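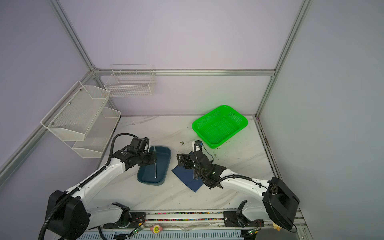
Nam-gil Shin reckons a rating is only a rumour with a number on it, and that players who quote one in an argument have usually lost the argument already. We start this chapter from much the same place.

Chapter 9: Who Decides How Good a Player Is?

Football video games give every professional a score. In Calico, the game used in this book, each player is marked on up to 60 skills, and these are boiled down to one overall figure. The makers say the process is fair. They would, of course – they sell the game.

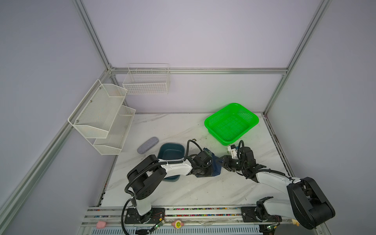 9.1 Where the numbers come from

The June edition of Calico changed 1252 ratings. Of these, 429 belonged to players in the lower divisions, where few matches are filmed and fewer are watched closely. It is worth asking who did the watching. Merirside supporters complained that their left back, Karagiannis, had lost pace over a season he mostly spent injured.

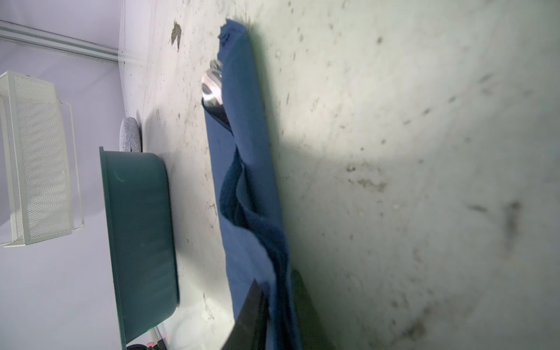
The publisher's reply spoke of "expert review" and left it there. Before you accept a phrase like that, try to find out what it covers. It may mean a paid scout in the stand, or a fan filling in a form at home.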